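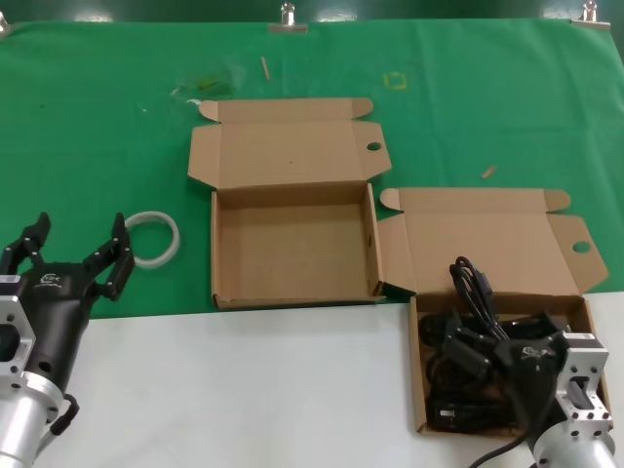 3.2 Storage of loose cables in shared equipment rooms

Power cords, chargers and connecting leads make up a small part of the value of any equipment pool and a large part of the time spent looking after it. In the inventory carried out at the Sernstead site in August, 1,608 loose cables were recorded that had no fixed place of their own. Most were kept in boxes, drawers and bags together with cables of other kinds. Staff who were asked to fetch a particular lead from these containers described the work as slow and said that they often brought back the whole container and sorted through it at the desk.

The problem has two sides. The first is finding: a cable kept with many others can be recognized only by its connector, and the connector is frequently at the bottom of the pile. The second is separating. Once the right connector has been found, the rest of the cable must be drawn out from the others, and a coil that has opened during storage will catch on its neighbors. Earlier work on storage in workshops and schools has dealt mainly with the first side, through labels and color codes. The present section is concerned with the second.

3.2.1 Containers

Two kinds of container were compared. The first was the deep plastic tub already in use at Sernstead, which holds a large number of cables and has a separate lid. The second was a shallow cardboard box with an attached lid, of the type sold for mailing small goods. The lid folds fully back and lies flat behind the box, so that the box can be filled and emptied from the front without the lid having to be held or put somewhere else. Figure 1 shows two such boxes open on the sorting table, the one in the center empty and the one on the right holding black cables with their connectors and plugs.

Figure 1. Cardboard boxes with fold-back lids. The cables in the right-hand box are in a tangled bundle; one loop stands above the rim and a long cord runs out over the side.

The arrangement in the figure illustrates a difficulty that was met with both kinds of container. Cables do not keep to the space they are given. A loop that rises above the rim will be pressed down when the lid is closed, and may be trapped between the lid and the wall. A cord that hangs over the side is easily pulled by accident when the box is moved, and in a tangled bundle the pull is passed on to the other cables. For this reason the filling rule adopted in the study was based on the rim of the box and took no account of weight: a box was considered full when any part of a cable stood above the rim after being laid down by hand.

3.2.2 Preparation of the table

Sorting was done on a table with a cloth over the far half. The near half was left white. The cloth was green, and it was fastened along its far edge with metal binder clips so that it would not slide forward when a box was drawn toward the sorter. Dark cables were easier to follow by eye on the plain surfaces than on the patterned bench tops used before, and small parts such as rings and ties were less likely to roll away on the cloth than on a bare top. No special lighting was provided.

An empty box was set beside the full one before sorting began. Sorters were asked to take out one cable at a time, to free it completely, to coil it, and to lay it in the empty box with the connector uppermost. They were not to lift the whole bundle out and spread it on the table. This last instruction was added after the first trial, in which the spread bundle took up most of the table and left no clear place for the finished coils.

3.2.3 Observations

Three points are reported here; the timings are treated separately in Section 4.

Shallow boxes were preferred by the sorters at both the Sernstead and the Wadow sites. The reason given most often was that the floor of the box could be seen early in the work, which made it possible to judge how much remained. With the deep tubs, sorters tended to stop before reaching the bottom, and the cables left there were returned to storage unsorted.

Coils laid in a box without a tie held their shape poorly. About 8 coils fitted in one box when each was tied, and fewer when they were not — the untied coils spread outward and pushed against the walls. Thin cords opened more readily than thick ones. The flat ties supplied by Vermeulen and the reusable straps supplied by Selteo were both satisfactory, and no preference between them could be established from the present data.

The position of the lid mattered more than had been expected. A lid that stood upright behind the box tended to fall forward onto the sorter's hands, and several sorters folded it back without being asked. Where the table was too narrow for the lid to lie flat, boxes were turned sideways, which brought the lid into the space meant for the neighboring box. A table depth sufficient for the box and its opened lid together is therefore recommended.

3.2.4 Limits of the comparison

The boxes were new at the start of the study, while the tubs had been in use for some years. Cardboard lids weaken along the fold with repeated opening, and the study did not run long enough to show how soon they would need to be replaced. The cables at Sernstead were also mostly black and of similar thickness, a condition that makes sorting by eye harder than it would be in a mixed collection. Results from Wadow, where the stock is more varied, are given in Section 4 alongside those from Sernstead.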